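Stodine wool mill to restart yarn line in January

December 17, 2025

The Stodine wool mill in Marnska will start spinning knitting yarn again in January, after a break that began when its last carding machine was taken out of service. The company said 17 people have been hired for the restart, most of them from the town and the villages north of it.

The mill has kept its dye house and warehouse open during the break, working on orders for other firms. Spinning was moved out of the region, and local sheep farmers were left with few buyers for their fleeces. Many sold at a loss or stored the wool in barns.

Velimir Leka, who manages the Marnska site, said the decision to bring the line back was made over the summer, once a supply deal with farmers in the district had been signed. Under the deal, the mill will pay a fixed price per pound for clean fleece, with a lower rate for wool that needs extra sorting.

"We had the building and we had the water rights," Leka said. "What we did not have was a steady supply. The farmers wanted a price they could plan around, and we wanted to know how much wool was coming in the door."

So far 70 farms have signed. Most keep small flocks, and the contracts let them deliver twice a year, after the spring and fall shearing. Farms that are too far from town can leave their wool at a collection point in Lecomte, where the mill has rented part of a former grain store.

The first yarn will be a medium-weight wool in natural white and gray, sold in skeins to shops and by the cone to small knitwear makers. Dyed colors are planned for later in the year. The mill also wants to offer a finer yarn, but Leka said that depends on how the first deliveries are graded.

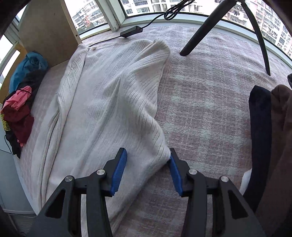 A white knitted garment laid out on a plaid blanket.

Hand knitting and small-scale knitwear have a long history in the area. Heavy sweaters and cardigans were made in farm kitchens through the winter and sold at the spring market, and several families still take orders. In recent years most of them have bought imported yarn, which costs less but comes in fewer natural shades.

The Istari knitting cooperative, which has its workshop across the river from the mill, said it will switch most of its white yarn to the Stodine product if the price stays within its budget. The cooperative sold 557 sweaters last year, up slightly from the year before. Its members tested sample skeins in the fall and asked the mill to change the twist, saying the first batch split too easily on the needles. A second set of samples was better, the cooperative said, and a third is due before the line opens.

Not everyone in town is pleased with the plan. Residents of the street behind the mill have asked for limits on night work and on truck traffic past the school. The town council approved the restart on the condition that deliveries take place between 8 a.m. and 5 p.m. and that the loading doors stay shut while the machines are running. Noise levels will be checked after the first three months.

The council also asked for a new filter on the wash water before it goes back to the river. The mill said the filter is in place and was inspected at the start of the month. Grease taken out of the water – lanolin, mainly – will be collected in drums and sold.

The spinning machines were bought secondhand and rebuilt on site. They take up the ground floor of the east building, with washing and carding in the hall next to it. A small shop that used to sell ends and seconds will reopen by the front gate, at first only two afternoons a week.

Leka said the mill is still looking for a wool grader and two mechanics. Training will be given, and applicants do not need to have worked in textiles before. Forms can be picked up at the mill office or at the town hall.

Farmers who want to join the supply deal can still sign up for the spring delivery. An information evening will be held at the Lecomte collection point in January, and the date will be posted at the town hall.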